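**Ticket: Jellen tabletop, red tray slides when loaded**
Status: open
Site: Clustbridge, sorting room

Reported in April. The tray moves on the white top when parts are dropped in from the left. Top was wiped with Disura cleaner, 10 minutes before the test. Load at first movement: 145 g. Repeated with a dry cloth pass, same result.

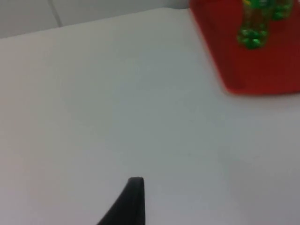

Can the tray be fixed down with double-sided tape?

Tape holds, but it leaves residue on the white finish and the tray has to come off for washing. Use the thin Pintér mat, cut 80 mm square, one piece under each corner.

Mat pieces fitted. No movement at 3,000 g. Leave ticket open until the next wash cycle, then check that the corners still sit flat.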